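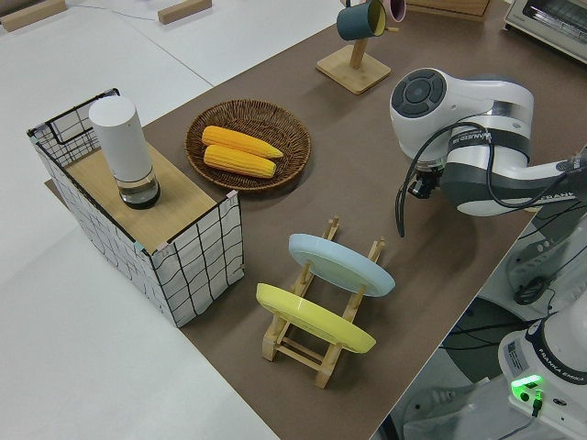

작업대 매트 위의 옥수수 바구니와 머그 걸이, 접시꽂이. 오른쪽은 로봇팔과 그리퍼. (자료 제공: 필란리)

보도자료 > 로봇·자동화 > 학습데이터

필란리, 주방 정리 작업 시연 데이터 수집 2단계 착수
작업 정의서 개정, 에피소드 단위 검수 절차 도입

2024년 11월 3일 일요일 — 로봇 학습데이터 구축 기업 필란리(Pillanley)는 가정 주방 환경의 물체 조작 시연을 수집하는 '펠라리(Pelari)' 프로젝트의 2단계 작업에 착수했다고 밝혔다. 2단계에서는 접시, 머그, 식재료 모형 등 소형 물체의 집기와 놓기, 걸기, 꽂기 동작을 대상으로 하며, 수집된 시연은 모방학습 기반 조작 정책의 학습과 평가에 사용된다.

펠라리의 작업 정의서는 10월에 개정됐다. 개정판에 수록된 작업은 총 40종이며, 이 가운데 34종은 단일 팔로 수행하고 나머지는 양팔 협조 동작을 요구한다. 각 작업에는 시작 배치, 허용 접촉 부위, 종료 조건이 명시돼 있다. 종료 조건은 물체의 최종 위치와 그리퍼의 이탈 여부로 판정한다. 그리퍼가 물체에 닿은 상태로 기록이 끝난 에피소드는 성공으로 분류하지 않는다.

수집은 원격조작 방식으로 진행된다. 조작자가 로봇을 직접 제어하는 동안 관절 각도, 그리퍼 개폐 값, 복수 시점의 영상이 동일한 시간축에 기록된다. 시점 간 시각 동기화와 좌표계 보정은 협력사 존로(Jonlow)가 담당한다. 보정은 매 수집 회차 시작 전에 실시하며, 허용 오차를 벗어난 회차는 재보정 후 다시 기록한다.
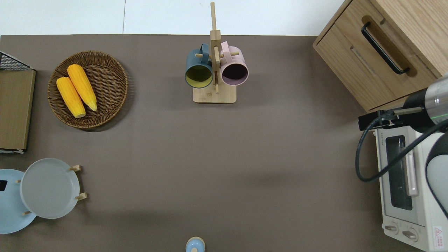

문: 동일한 작업을 물체 배치만 바꾸어 반복 수집하는 이유는 무엇인가?
답: 배치가 고정된 시연만으로 학습한 정책은 물체의 위치나 방향이 달라질 때 성공률이 떨어지기 쉽다. 펠라리에서는 작업당 30개의 시작 배치를 정하고, 배치마다 접근 방향을 달리한 시연을 기록한다.

배치 변경은 사전에 생성된 배치표에 따른다. 조작자가 임의로 물체를 옮기는 것은 허용되지 않으며, 배치표와 실제 작업대가 일치하지 않으면 해당 에피소드는 검수 단계에서 제외된다. 접시꽂이와 머그 걸이처럼 다른 물체를 지지하는 기물도 배치 변경 대상에 포함된다.

검수는 2단계로 나뉜다. 1차 검수에서는 기록 누락, 프레임 손실, 관절 값의 불연속 구간을 자동으로 검출한다. 2차 검수에서는 검수자가 영상을 재생해 종료 조건 충족 여부를 확인하고 실패 유형을 표기한다. 실패 에피소드는 폐기하지 않고 미끄러짐, 오정렬, 충돌, 시간 초과로 구분해 별도 보관한다.

아브레헤트 렌초(Abrehet Lencho) 필란리 데이터총괄은 "1단계에서는 걸기 동작의 종료 판정이 검수자마다 달랐다"며 "개정 정의서에는 손잡이가 걸이 핀에 지지되는지를 판정 기준으로 넣었다"고 설명했다.

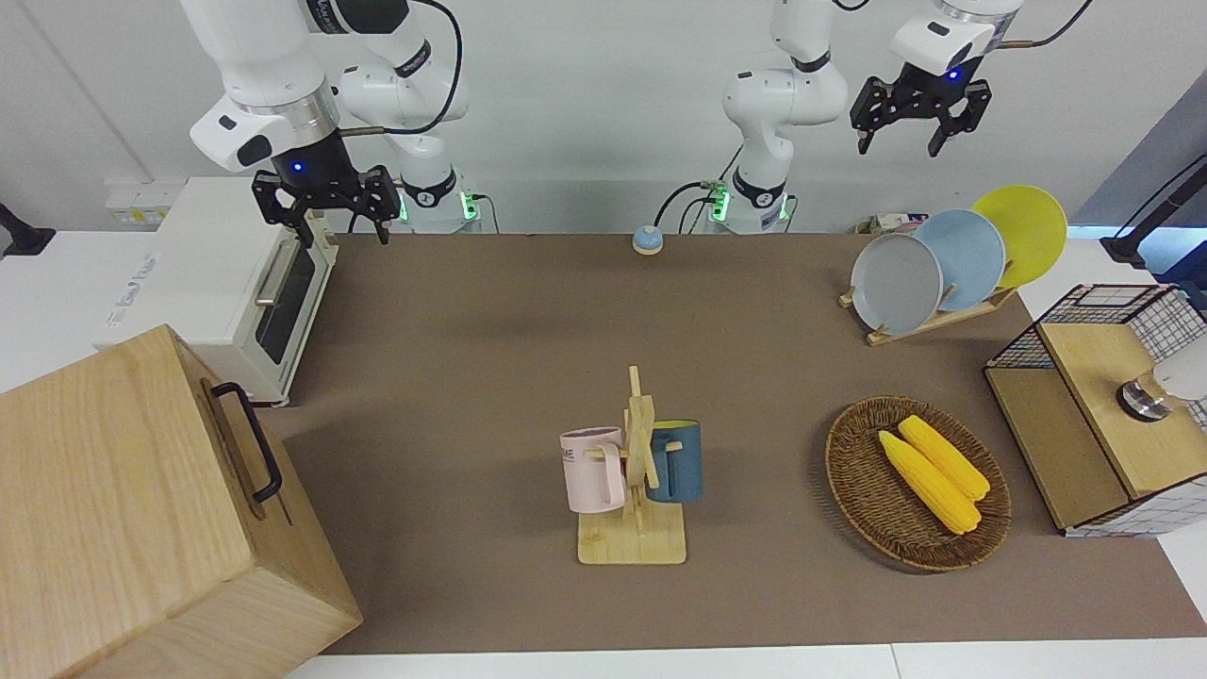 로봇팔 두 대가 설치된 작업대. 앞쪽에 머그 걸이, 뒤쪽에 접시꽂이가 있다. (자료 제공: 필란리)

양팔 작업의 경우 두 팔의 명령 값과 실측 값을 각각 저장한다. 한쪽 팔이 대기하는 구간도 삭제하지 않는다. 대기 구간의 길이와 자세는 협조 동작의 순서를 학습하는 데 필요한 정보로 취급된다.

수집 데이터의 저장 형식과 주석 도구는 테쇼메(Teshome)가 공급한다. 레타이 마모(Letay Mamo) 테쇼메 기술책임은 "에피소드별 작업 지시문과 배치 번호, 검수 결과를 하나의 색인에서 조회할 수 있도록 구성했다"며 "색인만으로 학습용과 평가용 분할을 재현할 수 있다"고 말했다.

평가용 분할에는 학습용에 사용되지 않은 시작 배치만 포함된다. 필란리는 2단계 수집이 종료되는 대로 작업 정의서와 실패 유형 분류표를 협력사에 배포하고, 액체 용기와 서랍 개폐 작업의 추가 여부를 검토할 계획이다.

문의: 필란리 데이터사업부 펠라리 담당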